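**25 de agosto de 2026, caderno da oficina, panos e toalhas**

Hoje foi dia de toalha azul, e que dia bom! Passei a manhã inteira às voltas com as dobras da microfibra e saí com mais vontade de continuar do que quando cheguei.

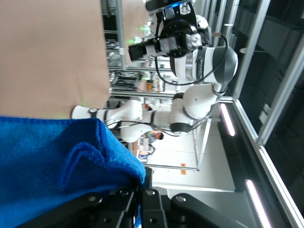
A ideia veio da Consuelo Llanos, que na semana passada deixou um bilhete na minha bancada: "experimenta dobrar em três no comprimento antes de enrolar". Eu dobrava sempre ao meio e depois ao meio outra vez, e a pilha ficava com aquela barriga de um lado só. Dobrando em três, a borda felpuda vai para dentro e a pilha assenta muito melhor. Repeti várias vezes para ter a certeza de que não era sorte.

Anotações soltas, para não perder:

- A microfibra de laço grosso agarra-se a ela própria. Puxar pelos cantos, nunca pelo meio, senão fica um chumaço que demora a desfazer.
- Alisar com a mão aberta, do centro para fora. Com a ponta dos dedos ficam sulcos e a segunda dobra já sai torta.
- A toalha larga pede mais espaço de bancada do que eu lhe costumo dar. Afastar tudo antes de começar (a fita métrica também, que hoje acabou enrolada lá dentro e andei um bom bocado à procura dela).
- Os cantos não coincidem na perfeição e não faz mal. Alinhar pela dobra, esquecer os cantos.

Pesei duas toalhas das grandes na balança da bancada, acabadas de sair do estendal, e as duas juntas deram 977 g. Depois de uma noite na prateleira de baixo, ao pé do lava-loiça, o conjunto subiu para 1275 g. Fiquei de boca aberta! Sabia que a microfibra puxava humidade, mas não esperava tanta diferença. Desconfio que a prateleira apanhou salpicos, por isso quero repetir na de cima antes de tirar conclusões. Se alguém mexer nas que estão na balança, por favor escreva aqui a hora.

Comparação de fornecedores, ainda muito no princípio: as da Grikel são macias e dobram lindamente, mas largam cotão azul por todo o lado nas primeiras lavagens. As da Jundale são mais fininhas, secam num instante e escorregam da pilha. Gosto mais das Grikel, confesso. A Consuelo prefere as outras e já avisou que vai defender a escolha dela na reunião. Óptimo, quero ouvir.

Lavagem: continuo sem amaciador. Em fevereiro fizemos um lote com e outro sem, e o lote com amaciador espalhava a água em vez de a apanhar. Está na página desse mês, com a letra da Consuelo. Ciclo curto, água morna, nada de misturar com algodão.

Tentei também o rolo apertado, à moda de mochila. Fica compacto e dá gosto de ver, só que a toalha desenrola-se sozinha se não levar elástico. Com elástico aguenta, mas fica marcada. Talvez uma fita larga de tecido; há restos na gaveta do projeto Hivcombe, tenho de pedir licença para os usar.

Para amanhã:

- [ ] repetir a pesagem na prateleira de cima
- [ ] dobra em três com as Jundale
- [ ] experimentar a fita larga no rolo
- [ ] limpar o filtro da máquina, que deve estar cheio de cotão
- [ ] devolver a balança pequena à sala do lado

Consuelo, se leres isto antes de mim: a pilha da esquerda é a dobra nova, a da direita é a antiga. Pega numa de cada e diz-me qual abre melhor com uma mão só.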